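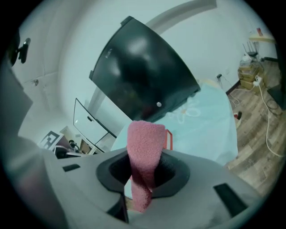

Segundo Ospina wanted something he could hand to a new worker in the morning and have back full of usable recordings by lunch, and he says the older units never let him do that. His remark came up more than once while Stalham was preparing the second version of its hand-held gripper, which goes on sale in October under the name Varnow.

Varnow is a gripper a person carries and operates by hand. It records household handling tasks so that the recordings can be used to train robot arms. No robot is needed at the recording site. Towels, bedding and other soft goods were the main concern in this version, as customers had reported that cloth was the hardest material to record well.

Stalham says the new unit weighs 600 grams and runs for four hours on a charge. Setup in an ordinary furnished room takes 9 minutes with the printed markers supplied in the box. The markers can stand on a shelf, a low table or the floor, and they don't have to be put back in the same place the next day.

"We spent most of the year on cloth," said Ospina, who ran the home trials. "A cup is easy. A towel changes shape every time you touch it, and the people recording it have to be able to work at a normal speed."

The trials covered 37 homes. Rooms were left furnished as they were. Changes made as a result include a smoother outer body and a shorter trigger pull — the second of these was the most requested.

The kit includes the gripper, a charger, a set of printed markers and a carrying case. Recordings are checked and sorted in Ulitora, the company's desktop program, which is included for the first year. Owners of the first version can trade it in for credit. Repairs and spare parts will be handled by Ait Ali, which already services the earlier model.

Orders open in October. Rental by the month will follow for groups that only need the kit for a short project.

Comments

dmk_lab: Does the trade-in apply if the old charger is missing?

Rosalind: We rented the first one. Good for boxes and jars, poor for laundry. Would like to try this before buying.

tobyw: Any word on a left-handed trigger?

Related items

Stalham names Ait Ali as repair partner
Ulitora update adds batch sorting
Placing printed markers in small rooms
Trade-in terms for first-version owners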